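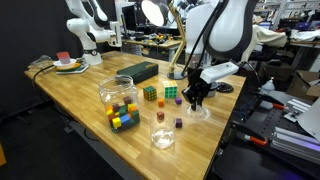 07/10/2023

Second trial of the barley flatbread, this time with the sourdough discard left in. Flour was the Moges stone-ground, 199 g to each batch, salt at 2 percent. Batch A got warm water and batch B got whey from the strained yogurt. Everything else held the same.

A was slack after mixing and never tightened up. Barley has little gluten to speak of, so kneading past the four-minute mark does nothing except warm the dough. I rested it 20 minutes under a towel, then divided it. The pieces tore when I rolled them thinner than a tortilla. B handled better. It was less sticky on the pin and I could lift each round with one hand. Whether that comes from the acid or from the whey being cold, I can't say yet. Should have brought both liquids to the same temperature. Next time.

Cooked on the cast iron, dry, medium-high. A took 90 seconds on the first side and 60 on the second. B browned faster, which I put down to the milk sugar, and I pulled the last two early. One round of B puffed fully. None of A did.

Tasting notes, before butter: A is plain and slightly bitter at the end. B is sour up front, with more of the toasted grain. With butter the gap mostly closes. Soledad ate hers with the leftover beans and preferred A, on the grounds that B argued with the cumin. Fair point. I wrote it on the card.

Kristof called about the Miltholm supper. He wants flatbread for the soup course and would like it baked the day before. I told him barley goes stiff overnight and needs a damp cloth and a low oven to come back, and that even then it cracks if folded. He said no one folds bread over soup. Left two rounds of each batch in a tin to check in the morning — one wrapped, one bare.

Tegan's oat version uses a scald: boiling water over half the flour, cooled, then the rest worked in. She swears by it for pliability. I have enough barley left for one more trial, so batch C will be a half scald with whey for the remainder. If it rolls thin without tearing I'll stop there and write up the recipe for Isla, who has asked for it twice.

To buy: yogurt, coarse salt, a new pastry brush. The old one is shedding.

Also fed the starter late, after nine. It smelled sharp but had bubbles through the middle. Moved it off the windowsill — the nights are getting too cold there — and up next to the kettle.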